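4.2 Language of instruction in the shared units

The revised upper primary curriculum was introduced in the Nornley district in October, and the schools had one term to prepare. Two units in the new sequence, "Home and Household" and "Where We Live", were written to be taught in either the local language or English, at the discretion of the class teacher. The remaining units kept the language assignment of the earlier curriculum. This section reports how teachers used that discretion, and what pupils produced in the two units when the language of instruction changed partway through.

The sample consisted of 951 pupils in grades four and five. Of these, 600 attended schools in Nornley town and the adjoining settlements, and 349 attended schools in the Durnby area, where most families use the local language at home and English is met mainly in school. The remaining 2 pupils moved between the areas during the term and were left out of the area comparisons, but they are kept in the pooled results.

Teachers recorded the language of each lesson segment in a log sheet adapted from Bataineh and Nseir. A segment was defined as a stretch of teaching with a single stated purpose, such as introducing new words, giving instructions for written work, or checking answers. Where both languages were used in a segment, the teacher marked the one used for the main explanation and added a note. The notes were coded separately by the second and third authors. Disagreements were settled by discussion, and where no agreement was reached the segment was coded as mixed.

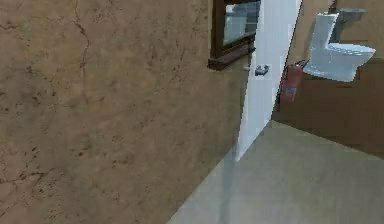

The logs show a clear division by purpose. Vocabulary was introduced mostly in English, even by teachers who described themselves in interview as strong supporters of local language teaching. Explanation of tasks was mostly in the local language. Checking of answers followed the language of the written exercise, and since the pupil book for both units is printed in English, this pulled a large share of the closing segments back into English. The pattern held in both areas, although the Durnby teachers switched earlier in the lesson and returned to English less often.

Interview data help to account for the division. Teachers in Durnby reported that the word lists in "Home and Household" assume a house type that is common in the pupil book and less common among their pupils. Several items on the list had no settled equivalent in the local language, and teachers either borrowed the English word or used a longer phrase. One grade four teacher kept a running list of such phrases on the classroom wall and let pupils vote on the version to be used in written work. Another considered this a poor use of lesson time and taught the English terms directly. Both approaches fall within the curriculum guidance, which says only that terms should be "suitable to the learners".

The Kimaro reader, which accompanies the shared units, supplies one room per lesson. For each room there is a picture page, a word list and a short writing prompt. Pupils name what they can in whichever language they choose, and the teacher then selects the words to be practiced.
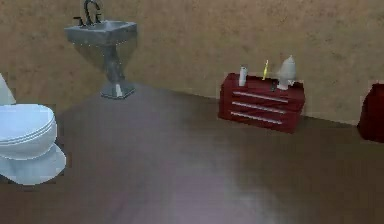
Figure 3. Bathroom view with toilet and pedestal sink.

Pupil writing was collected at two points, after the third lesson and after the final lesson of the unit. Each text was scored for length, range of vocabulary and completeness of the account. Texts written in the local language were scored by raters who use it as a first language, and English texts by a separate pair. Scores across the two languages are therefore not directly comparable, and the analysis below is limited to change within each language.

Pupils who wrote in the local language at both points produced longer texts at the second point and covered more of the prompt. The gain was larger in Durnby. Pupils who wrote in English at both points showed a smaller gain in length and little change in completeness. A third group changed language between the two points, nearly always from English to the local language. Their second texts were often rated complete, but the raters noted heavy borrowing, mainly nouns from the English word list placed in local language sentences. We did not penalize borrowing. Whether it should be penalized is a matter of some dispute among the district's own examiners, and the marking scheme has been revised once already without settling the point.
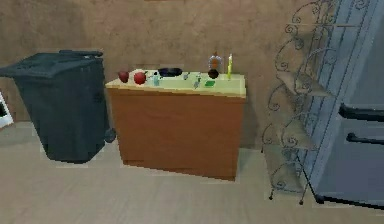 Teacher confidence was a further source of variation. In the survey given before the unit, teachers rated their ability to explain, correct and assess written work in each language. Most rated themselves higher in the local language for explaining and higher in English for assessing. Nasrallah has argued that this gap comes from training, as assessment methods are taught through English throughout the certification course and teachers have no practice in applying them elsewhere. Our interviews are consistent with that account. Teachers who had attended the Pomus workshops, where sample texts in the local language are marked and discussed in groups, reported a smaller gap. Attendance was voluntary, however, and the teachers who chose to attend may have differed in other ways at the outset.

Amano and Rawashdeh report a similar division of languages by lesson purpose in a setting where the pupil book was available in both languages. In their data the closing segments did not return to the school language, and pupils changed their language of writing earlier. The comparison suggests that the printed material, more than teacher preference, fixes the language in which work is checked. It does not show this directly, as the two studies differ in grade level and in the length of the units.

Three limits apply to the results in this section. The logs were completed by the teachers themselves, and classroom visits were made in only part of the sample — mostly in Nornley town, where travel was simpler. The visits agreed well with the logs for explanation segments and less well for checking, where teachers tended to under-report short exchanges in the local language. Second, the writing prompts were translated from English, and the local language version of the second prompt was slightly longer. Third, pupils were free to choose their language of writing, so the groups compared above were not assigned. Section 4.3 takes up the last point using the subset of classes in which the language was set by the teacher for the whole unit.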